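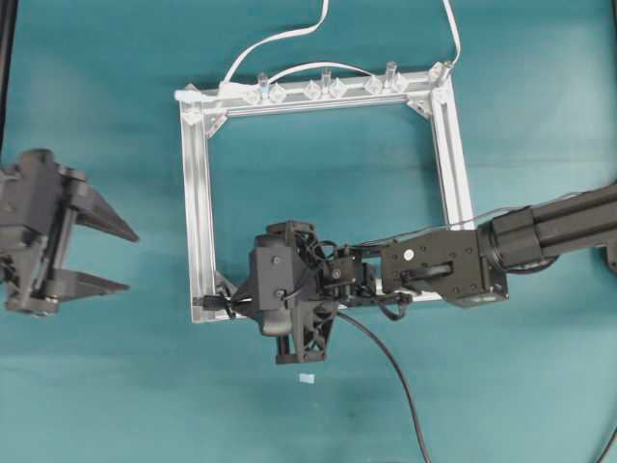 Zadau forum > Perception and planning > Clear parts dropping out of depth, planner goes straight through them

kokas_bench
07/03/2021
Two arm cell, head cam looking down, teal cloth on the table. Aluminum frame with clear plastic pegs along the top bar, white cables looped over it. Depth gets the bars fine. Pegs come back as holes or as table height, so the planner thinks theres nothing standing up there and happily routes a finger through. Cables come and go frame to frame.

Tried a longer exposure, hole filling, voxel size down. Hole filling made it worse, it fills with tablecloth. Logged 2,462 frames if anyone wants them.

Usa Prasertsri
Don't fix depth. Segment the pegs in RGB, you know their height, put a cylinder in the collision scene for each one. Done.

endton_dev
Disagree, thats fine till someone shifts the frame and the mask is late. Fit the frame instead. Extrusion is easy to find, long straight edges. Register the CAD to it and pegs come along for free.

Usa Prasertsri
For free if the pegs are where CAD says. Clip-on stuff slides. Have you measured them?

endton_dev
no. still better than a net trained on 400 pictures

Mawar Chong
Both? Frame pose from the bars, then a small search along the top bar for each peg. We do that in Stougaard, 100 ms a cycle on the old PC. Cables are a separate problem, I'd just keep a fat no-go band over the bar and only open it for the final approach.

Also mask your own arms before fitting. Yours covers most of the bottom bar so the fit will hang on to the forearm edge. Ask me how I know.

kokas_bench
ok that explains the pose jumping when the right arm comes in. was running the fit on the raw image, self filter only goes to the depth side. dumb

How fat is the band

Mawar Chong
40 mm. Make it a parameter, you'll change it.

endton_dev
40 is way too much, you'll get no plan half the time

Mawar Chong
We get plans. Check your wrist limits

kokas_bench
Self filter moved to RGB. Replayed the log, 752 frames with the arm over the frame, pose holds in all but a handful. Peg search tomorrow. Usa can you post your cylinder script anyway

Usa Prasertsri
Its ugly but sure, when I'm back at my desk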